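About Rurusine

Home / Company / About us

Rurusine packs mixed produce orders for offices, schools and small grocers. Orders come in by crate and by basket, usually with six to ten kinds of fruit and vegetables in one container. The company runs one packing hall at Horelham, a cold store on the same site, and a development room where handling methods are tried before they go to the hall.

What we pack

Mixed orders are the hard part of this trade. A line that moves a single size of apple all day can be built from standard equipment. A basket holding grapes, a pomegranate and two avocados has to be filled in an order that protects the soft items, and every piece differs from the one before it. For most of the company's life this was done entirely by hand at long benches. Much of it still is.

Every order is built from a pick sheet. The sheet lists items by handling class (firm, soft, bunched, long) and gives the placing sequence. Firm items go in first and carry the load. Bunched items go last. Long items such as carrots are laid along the side of a crate and are left out of round baskets unless the customer asks for them.

How automation came in

The decision to automate part of the packing work was made after a review of strain injuries and overtime in the hall. The review was led by Angeliki Stefanou, operations manager, and was based on 1438 shift records. It found that reaching across the bench accounted for more lost time than lifting did. The benches were made narrower the same month. The longer-term answer was to move repeated pick-and-place work to robot arms and keep people on inspection, grading and the odd-shaped items.

The development room was fitted out in July. It is staffed by four people, three of whom came from the packing benches. Quentin Caron, who ran bench 3 before the change, now sets the item layouts and decides when a handling class is ready to be tried in the hall. Solène Delorme looks after the arms, the mounting rails and the cabling. Negin Rezaei maintains the software and the records of each run.

We work with two arms facing each other across one table. One arm can hold or steady a container while the other places an item, and either arm can reach a piece that the other is badly angled for. Grip force is set per class. The values for soft items were taken from bench staff, who squeezed a load sensor in the way they would normally pick up a ripe avocado. The first values we had used, taken from a supplier table, were too high.

Each run starts from a layout. Items are put out on the table loose, at spacings that change from run to run, and the container is set on a mat so that its position can be found again if it is bumped. Layouts include items that are not on the pick sheet. The arms are expected to leave those alone, and a run in which one is picked is recorded as a fault.

What changes for staff

Nobody was let go as part of this program. Under the agreement signed with the staff council, hours removed from a bench are offered first to the people who worked them, as inspection hours or as training hours at the same rate. The agreement is posted at both entrances to the hall and is reviewed every year.

The job content has changed more than the headcount. A packer at a converted bench now does the following:

Checks incoming items and rejects split, bruised or undersized pieces.
Loads the supply table and confirms the pick sheet on the screen.
Clears faults, with the arms stopped and the guard key removed.
Inspects each finished container and signs the label.

Training for this takes three weeks. The first is spent at a normal bench with a second packer, the second in the development room, and the third at a converted bench under supervision. People who prefer to stay on hand packing may do so. There is enough of that work, mainly gift baskets and orders with cut flowers, and it is paid on the same scale.

Some things got worse and had to be put right. Inspection work is done standing in one place, and the first group reported sore feet and boredom by the middle of the shift. Stations now rotate every two hours and have a sit-stand stool. Noise was also a complaint. The arms are quiet, but the original conveyor feeding them was louder than the old benches, and it was replaced.

The development room

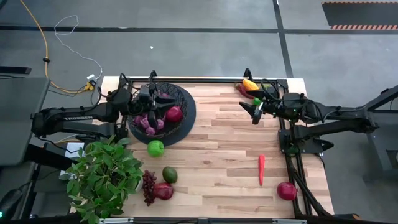

Two-arm table with basket and loose produce, development room, Horelham.

Layouts are changed several times a shift. The floor striping marks areas where people on foot do not stop while the arms are powered. Packers on training have the right to halt any run and are asked to write down why. These notes are read each morning, and a good share of our changes to the placing sequence started there.

Handling classes are released to the hall one at a time. Firm items are released. Long items are in trial at one bench. Soft and bunched items remain in development, and grapes in particular are still packed by hand in every order we ship.

Sites and partners

Horelham is our only packing site. Our crates are supplied by Antunes and washed on site. Plenomley handles chilled delivery to customers outside the local route. Gwenaël Cordier is the contact for both, and for growers who wish to supply us.

Visits and contact

School groups and other packing firms may visit by appointment. Visitors see the hall from the gallery and the development room from the marked walkway. Closed shoes are required, and hair must be tied back. Groups are limited to the number that fits on the walkway, which the front desk will confirm when booking. The next open day is on 5th October.

For job openings, ask the front desk for the packing or technical list. Applications for bench training are accepted all year. No background in robotics is needed.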